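Nellerside Community Help > Clubs and School Projects

Simulated arm keeps knocking the plate when it goes for the food. Where do we even start?

Posted by orktonclubparent, September 12, 2023

Hi everyone, and thank you in advance for reading all of this! I help out with the after-school robotics club in Orkton. We have a mix of eighth graders and high schoolers, and this fall they voted to enter the kitchen task in the Brernamex student challenge, which is done entirely in simulation. I was thrilled when I heard that, as our budget for hardware is basically whatever is left over from the bake sale. The kids have been wonderful about it, and two of them have already learned more Python than I ever will.

The task is to move a piece of meat between the refrigerator and the microwave and leave it on a plate at the other end. They broke it into stages on the whiteboard and they're working on the stages separately, with one pair on the fridge and one pair on the microwave. I sat with the microwave pair last week and wrote down what I could follow.

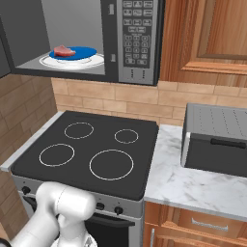

The starting position of the arm seems to matter a great deal more than any of us expected. If the base is set a little too far to the left, the elbow swings wide on its way up and the whole motion gets jerky, and the kids end up moving the base and starting over. They have done this many times. They have also been recording demonstrations with a game controller, and they're up to 553 of them (one student keeps the tally and is very proud of it), but the policy they trained on those still bumps the rim of the plate more often than it gets a clean grasp.

The fridge pair has it worse. The shelf overhead doesn't leave much room, so they come in at a slant, and then the fingers arrive at a funny angle.

Fridge stage, gripper just above the plate on the middle shelf.

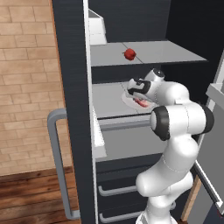

Reaching into the refrigerator, middle shelf.

So my questions, which are really the kids' questions: do we need a lot more demonstrations, or better ones? And is it all right to train the two stages separately and join them later, or are we making trouble for ourselves? The first check-in is in October, and I'd love for them to have something to show – even one stage that works most of the time would make their year.

3 replies

benchtop_amateur

Welcome! Your club sounds like a lovely one, and your students are further along than you might think. I mentored a high school team through a similar kitchen task, and we got stuck in very nearly the same spot, so let me tell you what we did and you can take whatever is useful.

I would look at the demonstrations you already have before making new ones. Have the kids replay a batch of them at half speed and throw out any where the driver hesitated, backed up or nudged the plate and carried on anyway. We did this with a big bowl of popcorn and it took two afternoons. We had collected 2,000 demonstrations by then and kept well under half, and the policy trained on the smaller set was noticeably calmer around the plate. A model that copies people will copy the fumbling too!

Second, agree on one way of approaching the food. If one student comes straight down and another comes in from the side, the arm may try to do something in between, and in between is usually where the rim is. For the fridge I'd pick the slanted approach and stick with it, then have everyone stop at the same spot a little above the plate, turn the wrist, and only then go down. It feels slow and fussy to drive, but it gives the model a clear place to settle.

On the stages, yes, train them separately, that's a perfectly good plan. The trouble comes at the join. Write down the pose where the first stage ends and make the second stage start from poses close to it, with a little variation. We skipped that step and had two nice halves that wouldn't speak to each other – a very long week.

Also, please save the settings file with every run. I know how that sounds, but we lost a good result by not doing it.

Amini_lab_helper

Agree with cleaning the data. Also check the controller speed. Ours was set too high by default and the kids were overshooting without noticing. Try it at 60 percent for the last part of the reach.

For comparison, our group ended the season with 3,304 demos, but that covered several tasks.

gadgetgran

I don't know the Brernamex rules, so check them first, but could you move the plate a bit closer to the front of the shelf? My grandson's team had a problem like this with a cup and that fixed it for them. Good luck to your kids!

orktonclubparent

Thank you all so much! I read these out loud at club and there was some groaning about the replays, but they have started. The plate position is set by the challenge, sadly, so we can't move it. The controller was indeed at full speed. We've turned it down, and the fridge pair is re-recording with the stop above the plate. I'll post again after the check-in.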